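Edura Residence Handbook
Section 3: Shared Kitchens – Setting Out and Keeping Fruit at the Counter

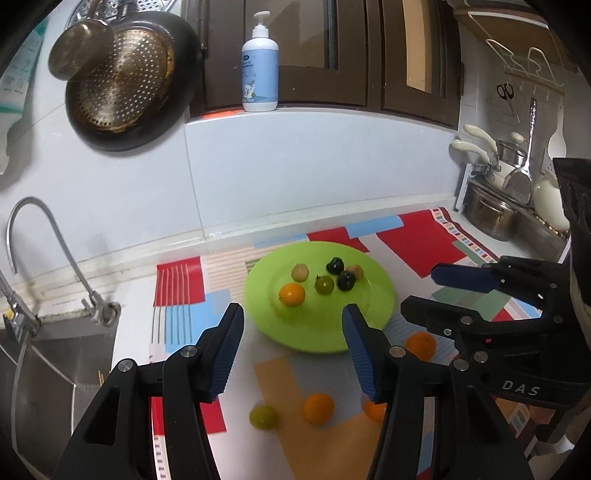

3.1 Purpose of this section

This section sets out how residents are to arrange, wash and store fruit in the shared kitchens of Plerov House and Grostus House. It applies to the counter beside the sink, the wall hooks and the ledge under the cupboards. Rules for the refrigerator and the dry store are given in Section 4.

Each kitchen is supplied with one lime-green fruit plate and one printed counter mat. Both items belong to the kitchen and must not be taken to bedrooms.

3.2 Before you begin

1. Clear the counter beside the sink of crockery, packaging and post.

2. Lay the printed mat flat on the counter. The mat must not overhang the front edge or the sink.

3. Wipe the mat with a damp cloth and dry it fully. Standing water under the mat will mark the counter.

4. Wash your hands.

Caution: Do not place hot pans on the mat. The frying pan and the metal strainers are to be cooled on the hob before they go back on the wall.

3.3 Washing the fruit

1. Remove all fruit from its bags. Labels on the skin should be peeled off and put in the bin – they block the sink strainer.

2. Rinse each piece under cold running water. Do not use washing-up liquid or hand soap on fruit.

3. Pat the fruit dry with a clean cloth. Soft and dark-skinned fruit should be handled last.

4. Check each piece for splits, mould or soft patches. Damaged fruit goes in the food waste caddy the same day.

Note: Fruit with a thick peel, such as oranges and mandarins, need not be washed until it is to be eaten.

3.4 Setting out the plate

1. Place the plate on the mat, far enough from the tap that it will not be splashed.

2. Set the larger fruit down first and fit the smaller fruit into the gaps. Fruit must lie in a single layer.

3. Mixed kinds may share the plate. Where a piece is noticeably riper than the rest, move it to the side nearest the front so that it is taken first.

4. Oranges that do not fit may be left on the mat beside the plate, provided that they cannot roll into the sink or off the counter. All other loose fruit should be returned to the plate as space becomes free.

5. Keep the plate out of direct sunlight. In rooms where the temperature rises above 29 degrees, the fruit is to be moved to the refrigerator until evening.

Caution: Do not cut fruit on the plate or on the mat. Use a chopping board from the drawer. Knife marks on the mat cannot be cleaned properly, and a replacement will be charged to the kitchen.

3.5 Tools and wall storage

The wire hook rack on the wall is for light tools only: the scissors, the slotted spatula and the spoon. Each is to be hung by its handle after drying. The frying pan and strainers hang separately on the tiled wall.

Chopsticks are stored upright at the back of the sink. They should be washed soon after use, rinsed and allowed to drain before being put back.

The pump bottle is kept on the ledge below the dark brown cupboard doors. Residents should return it there after use and should not leave it on the mat next to food.

Note: The rack must not be used for bags of fruit or shopping. A full bag will pull the fixings out of the wall.

3.6 Daily and weekly care

Daily
1. Turn the fruit once and remove anything that has spoiled.
2. Wipe up juice or water from the mat at once.
3. Empty the sink and rinse it.

Weekly
1. Take all fruit off the plate and wash the plate in warm, soapy water.
2. Lift the mat, wipe both sides and clean the counter beneath it.
3. Wipe the tap and the tiles behind the hanging pan.
4. Dry everything before setting the plate out again.

3.7 Shared fruit and private fruit

Fruit on the plate is shared among all residents of the kitchen. Fruit bought for private use is to be kept in a named box, which must hold no more than 300 g of soft fruit at a time if it is stored on the shelf.

Residents with a food allergy should inform the House Office in room 85, so that a separate plate can be issued. Requests for a new mat, plate or rack fixing should be addressed to Kulap Tanasarn, Residential Services, at the same office.

Section issued June 17, 2019. It replaces the kitchen notice formerly displayed in Plerov House.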